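Subject: Re: [Nurmi] Steel mugs for the shared kitchen, and where do the small things go?
From: Vilho Turunen
Date: 25th February
To: Nurmi house list

Hello Chanida and all,

thank you for the long message. I answer between your lines, I hope it stays readable.

Chanida Nakpan wrote:
> I have been through the cupboard over the sink and we are down to 10
> ceramic mugs, and 4 of those have chips on the rim. I would like to
> throw out the chipped ones and buy steel. Billow has plain steel mugs
> with a handle and they do not cost much. Does anyone mind?

I do not mind. I have used a steel mug at home since we moved from Prerkau and it has fallen on the tiles many times. There is one dent near the bottom and it still stands straight. Two things you should know before you order. The single-wall kind gets too hot to hold if you fill it with tea up to the rim, so people must use the handle. And they can't go in the microwave, so please keep at least three of the good ceramic ones for those who warm up their milk.

If you order, please ask if the handle is welded or only riveted. With the riveted ones I always find brown stuff behind the handle after some months, and no brush gets in there.

> The second thing is the drawer. I took everything out and there were
> pens, a bottle brush, two toothbrushes (whose??), birthday candles,
> a glue stick and the tape measure, all lying with the teaspoons. I
> put the teaspoons back and the rest is in a box on the fridge. Could
> we please decide on a place for it?

One toothbrush is mine, I clean the tap with it. Sorry, I should have written this on the handle.

My proposal is that the small long things stand upright in a mug on the table and do not lie in any drawer. You see at once what is there, and you take it out with one hand. I have done it this way on my work table for a long time and I would not go back. A mug is better for this than a jar, in my opinion – it does not break, and you can move the whole lot by the handle when you want to wipe the table.
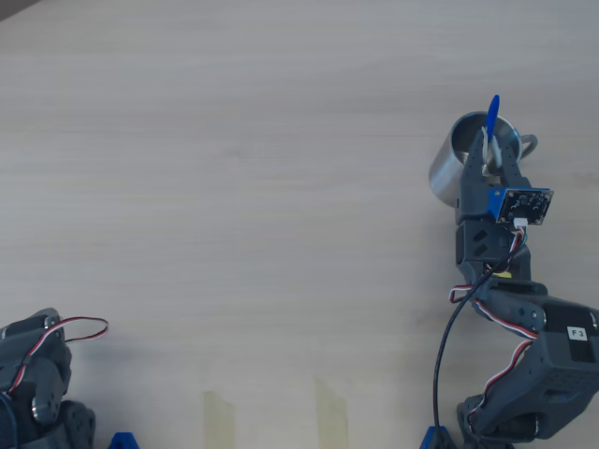
Only it should not be too full. When the mug is packed tight you pull one thing and three others come with it, and then we have the drawer again, only vertical. I would say one mug for pens and one for the brushes, and the candles can stay in the box, they get bent when they stand in the sun.

> Last, the table. There are rings on it again. Should we oil it or
> leave it?

I would oil it in April, when we can have the windows open. The wood is very dry now in winter and it will drink a lot. I have half a tin of the Niltell oil left from my shelves and you may have it. Please wipe it along the grain and take off the extra after a quarter of an hour, otherwise it becomes sticky and the paper stays glued to it. I did that mistake once with a newspaper.

Until then, coasters! There are cork ones in the cupboard under the kettle, behind the flour.

I can pay my part for the mugs next week. Tell me the colour of the cash envelope this time, please, the last time I put my money in the wrong one.

Many greetings,
Vilho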